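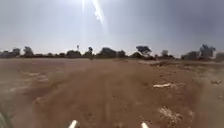
Renditz for Windows: do you need another Android emulator?

I've been through enough Android emulators to be suspicious of any that calls itself "light." Renditz does so on its download page, in the setup window and again on the loading screen. The installer is small, I'll give it that. It then pulls down the rest of itself, and by the time I reached a home screen it was using more disk space than the one I was hoping to replace.

My test machine is a five-year-old laptop with 8 GB of memory and no separate graphics card, so pretty ordinary. I used the free version for most of March.

Setup

You need virtualization turned on in the BIOS. Renditz checks for it only after the big download, and the error message is a code with no explanation. Kumiko Amano, who edits this site, hit the same code on her desktop and had to search a forum to find out what it meant. Once that was fixed, the first start took 71 seconds. Later starts were quicker, though never quick enough that I'd open it for a five-minute game.

Games

I mostly played Trullholm, a driving game with simple graphics, and Ornthorpe, a card battler that would run on a toaster. Ornthorpe was fine. Trullholm ran smoothly on an empty road and dropped to 23 frames per second whenever other cars showed up. Switching the renderer helped a bit but made the menu text flicker.

Key mapping is the best part. You drag a key onto the spot you want to tap and it sticks. Tilt steering can be mapped to the arrow keys too, but it's all or nothing, so every corner feels like a lane change in a panic. There are supposed to be more than 1,000 ready-made key layouts. The one for Trullholm put the brake on top of the pause button.

Ads and extras

The free version shows an ad each time you close a game. It also offered me a browser called Gajewski during setup, with the box already checked. Uncheck it. The paid plan takes the ads away and claims "up to 600% faster" play, but I couldn't find what it was being compared to, and my Trullholm frame rate didn't change during the trial week.

Verdict

If you play card games or puzzles and want decent keyboard controls, the free version will do. For racing games on an older laptop I'd stay with your phone. I've uninstalled it, and it left two folders behind in Program Data that I had to delete by hand.

Search apps and guides... Go

Contact us | Copyright, all rights reserved | Back to top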